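Sun 18 December

Week five of recording on the upstairs table

I meant to write every week and I have managed two posts, so this one covers a fair amount of ground. If you missed the last one, I am spending my evenings and most Saturdays collecting demonstrations for Bogale, which is the name we gave the tabletop arm. The job is tidying and rearranging small objects. The arm learns it from recordings of a person doing it with a pair of hand-held grippers.

As of last night we have 413 recordings that passed the check. The target for the end of January is 2,000. I have done the arithmetic and it is possible, provided we stop changing the rules.

We started out with remote control. Dineo Khumalo built the first setup, with two small leader arms that you moved and the big arm copied. It worked, and I still think it is the right choice for anything that needs the arm's exact reach. But I was slow on it. A pick and place that takes me a few seconds by hand took most of a minute, and my shoulders hurt by lunch. I would also freeze up before contact, and the arm learned to freeze up too. We watched it hover over a cup for a good long while before we worked out where it had picked up the habit.

So in week two we moved to the hand-held grippers. You hold one in each hand and do the task at something close to normal speed. The marker cubes give us the position of each gripper, and the software, Skata, turns that into a path the arm can try to follow. Some paths it can't follow. My elbow goes places that Bogale's does not, and Skata throws those recordings out with a short message that I have learned to dislike.

The things I have had to change about how I move are small. I keep my wrists flatter. I turn the cubes so they stay in view of the head camera, and if I reach across myself I lose one, so I don't reach across myself. I close the jaws fully and wait a beat before lifting. Dineo wanted a longer wait and I wanted none, and the beat is where we ended up.

Tall boxes are the hardest objects in the set. Grab one high and it tips. Grab it low and the jaws scrape the table, which the arm then copies with a lot more force than I used. I now go in near the base with the right gripper and keep the left one off to the side until I need it. 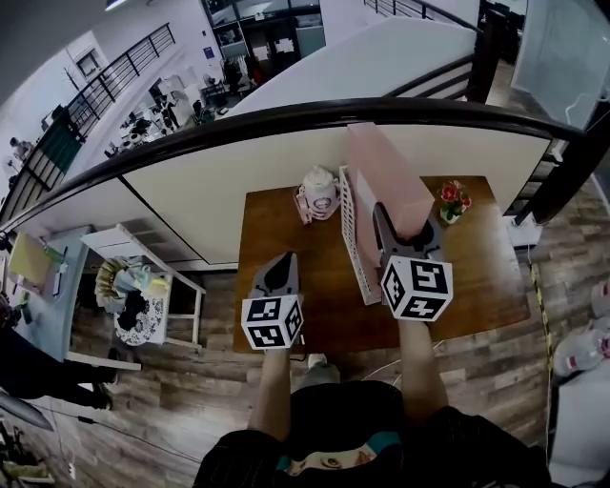 How many demonstrations does one task need before the arm can do it by itself?

It depends on how much you move things around between recordings. For a box that always starts in the same spot, 60 good ones were enough for us. Once the starting spot changed every time, the same policy failed more often than it worked, and we had to go back and record more.

That was the main lesson of week four, and it cost us a few days. I had been putting everything back in nearly the same place after each run, out of habit. The arm did very well in our tests until Dineo shifted the box by a hand's width and it closed on air. Now I shuffle the layout before every recording. It is boring, and I put a podcast on.

The other thing that cost us time was mistakes. I used to stop and delete any recording where I fumbled. We now keep the ones where I fumble and then recover, as long as the recovery is clean. The arm seems better at trying again since we added those, though I would not swear to it because we changed the lighting that same week.

Battery news, for the two people who asked: the new pack from Prostby lasts a full session. The old one did not. I get 17 recordings in before I want a break, so the pack is no longer what stops me.

Next I want to try the Gilutia jaws, which are softer and a little wider. My worry is that switching means the older recordings no longer match, and I don't want to find out in January that half of them are useless. Dineo thinks we can mix the two sets if we label them. We are going to do a small batch with each and compare before touching anything else.

I am taking next weekend off. When I get back the first job is to recalibrate, then the drawer task, which I have been putting off. Drawers need one hand to hold and the other to pull, and I keep letting go too early – if anyone reading has recorded two-handed drawer tasks, leave a comment and tell me which hand you start with.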